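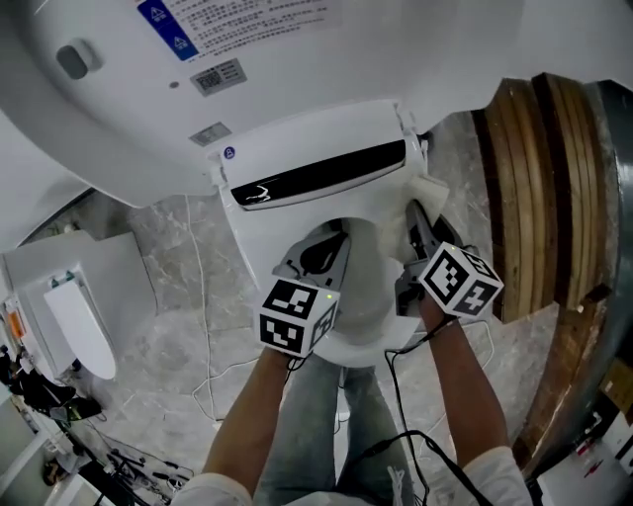

The smart toilet, with its warning label in Chinese and the QR sticker under it.

24 January 2022
Scale bench, hard water loops

Came in to find loop 3 stopped at 3458 cycles out of a planned 4000. Counter display still lit, pump warm, valve not doing anything. The log has the stop at some hour when all of us were asleep, which seems to be the only time the valves on this bench care to express themselves.

Pulled the valve. The plunger had a collar of scale on it like the inside of an old kettle, only tighter. It came off with a fingernail on one side and needed the brass pick on the other. Spring fine. Diaphragm fine, a little chalky at the rim. So the coil was humming away and the plunger was cemented in place, and the controller, being a trusting sort of device, counted the last few pulses as cycles before the flow switch tattled. The true number is therefore a bit under 3458. I am writing 3458 in the table with a footnote and Rosario can argue with the footnote.

Loops 1 and 2 both got to 4000 and shut themselves off as designed. Loop 1 is the softened water control, so no prizes for that. Loop 2 is hard water with the Flasimier cartridge ahead of it. Loop 3 is the same hard water with the Trillis cartridge, which Samuele has been defending since before it was installed. He now says the bypass screw was set wrong. I looked. The bypass screw was set where he set it.

Coupons: pulled all 12, rinsed in deionized, onto the rack to dry. Weigh tomorrow after they have been in the desiccator overnight. Please nobody weigh them today. Last time somebody weighed them today, and we had a scale inhibitor that made metal heavier.

By eye only, copper first:
Loop 1 - clean, slightly dull.
Loop 2 - thin gray bloom, wipes off with a thumb. (I wiped one. It is marked. Do not use it for weights.)
Loop 3 - proper crust on the upstream face, patchy downstream, does not wipe off.

The stainless ones all look much the same to me and I don't trust my eyes on them.

Feed water. Morena titrated the tank this morning and got a higher hardness than what is chalked on the side. She did it twice, then did it again with a new bottle of indicator, same answer. We top the tank up from the mains every time the level drops, and of course what leaves is mostly water and what stays is mostly chalk. So the tank has been getting harder all through the run and every loop has been seeing it. Same tank for all of them, so the comparison holds. The absolute numbers do not, and I would like that written down by me before it is written down by Tullio.

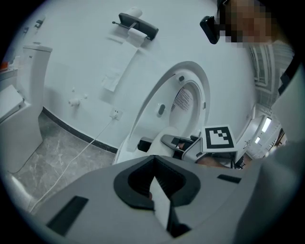
Fix for the next run is to top up with deionized and titrate on the same day, and put the result on the sheet instead of on the tank. The chalk on the tank was last changed in May. I checked the handwriting and it's mine.

Temperature. The heater on loop 2 has been drifting low overnight, then catching up with great enthusiasm once the building heating comes on. Scale comes out faster in hotter water, so some of loop 2's good behavior may be the Flasimier cartridge and some of it may be a lukewarm bath. This is annoying, as I had already started to think well of the Flasimier cartridge. Swap the heaters between 2 and 3 for the repeat and see which one the result follows.

Descaling, afternoon. Tried citric acid on the stuck valve body, warm, no stirring. Fizzed politely for a while and then lost interest. Fresh batch, fizzed again. The collar went soft enough to brush out with the bottle brush. The seat has a faint ring left that I can feel with the pick and can't see. Did not use the strong stuff because the diaphragm housing is plated and I remember what happened to the Pagano fittings. (For Sandro, who wasn't here: they went pink.)

Left the valve body in plain water over the sink. It has a tag on it. The tag says what it is. If it ends up in the scrap bin again I will know who can't read.

Prisitz called about the replacement coils. They have sent them, or they are about to, or they have sent an email saying one of those. Samuele took the call and wrote the whole thing down as "coils OK."

For tomorrow:
Weigh coupons, after the desiccator, stainless and copper on separate sheets.
Section one loop 3 copper coupon for the microscope. Morena has the small saw.
Cut the Trillis cartridge open over a tray. I want to see if the beads have channeled or just packed down. Samuele wants to be present, as next of kin.
Drain the tank, scrub it, refill, titrate before anything is switched on.
Flow switch on loop 3 needs a shorter delay so it stops counting sooner after the flow does. Ask Rosario, he wrote the timer and left no notes.

Loop 1 still dripping at the lower union. Same drip as last week, new paper towel.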